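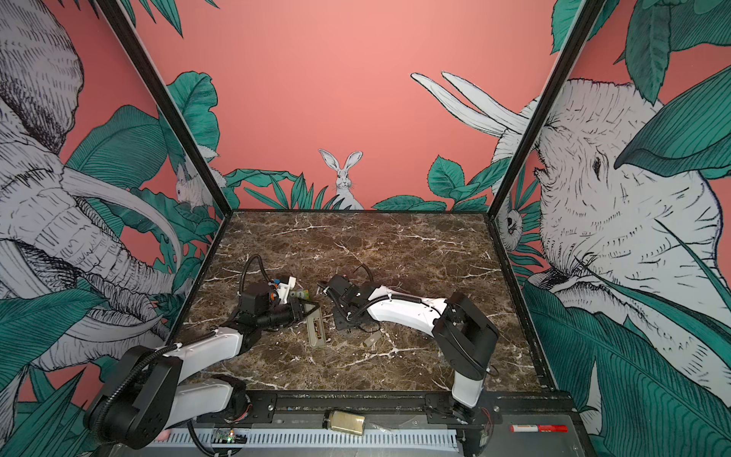 Brirkenon tiene seis años, las orejas desparejas y un olfato que ya quisieran para sí muchos equipos de laboratorio. Es una perra mestiza, color canela, y pasa los inviernos en Wurkcombe buscando nutrias. Buscando su rastro, mejor dicho, porque a la nutria casi no se la ve nunca: se la huele, y para eso hay que tener la nariz de ella. Los animales grandes lo tienen más fácil para hacerse querer. A un elefante se lo reconoce aunque esté dibujado en líneas negras sobre una pared rosa salmón, con el colmillo curvo y la trompa llena de arrugas, y cualquier niño de tres años grita su nombre. Una nutria de río, en cambio, es una mancha que se hunde. ¡Y qué mancha!

La conocí una mañana de diciembre, con el agua alta y las botas ya empapadas antes de salir del aparcamiento. Su guía, Mafalda Brandão, llevaba en el bolsillo una pelota de goma mordisqueada, que es todo el sueldo que cobra la perra. "Si se me olvida la pelota, nos volvemos a casa", me dijo, y lo decía en serio. Una vez se le olvidó y Brirkenon se sentó en mitad del sendero hasta que dieron la vuelta.

El trabajo consiste en recorrer la orilla contra el viento, cuando el viento se deja. La perra va suelta, con un cascabel pequeño en el arnés, y zigzaguea entre los alisos con la cola muy alta. Cuando da con un excremento de nutria se tumba, pone el hocico entre las patas y espera. No lo toca. Mafalda recoge la muestra, apunta el tramo y entonces sí, vuela la pelota. Yo había leído sobre esto, pero verlo a dos metros es otra cosa: aquel cuerpo que no paraba quieto se queda de piedra en un segundo (se me escapó un aplauso y casi lo estropeo todo).

El proyecto se llama Lullivow y lleva ya 1.271 muestras recogidas en 700 tramos de río. Antes las buscaban a ojo, y una persona entrenada tardaba la mañana entera en revisar 200 metros de orilla con zarzas. Brirkenon los hace en lo que se enfría un café, y encima descarta los excrementos de visón, que a mí me parecieron idénticos por más que los miré y los olí. Los de nutria huelen a pescado y un poco a jazmín. Lo juro.

No todos los perros sirven. Simões, el pastor alemán con el que Mafalda empezó, era obediente y guapísimo, pero le tenía pánico al agua. Ahora duerme junto a la estufa y sale a recibir a las visitas. Brirkenon llegó de una perrera, devuelta por dos familias que no podían con ella, y esa energía insoportable en un piso es justo la que hace falta para caminar cinco horas por el barro.

A media mañana encontramos huellas frescas en un banco de arena, con los cinco dedos bien marcados. La perra las pisó sin mirarlas y siguió río arriba, con el cascabel sonando detrás de los juncos.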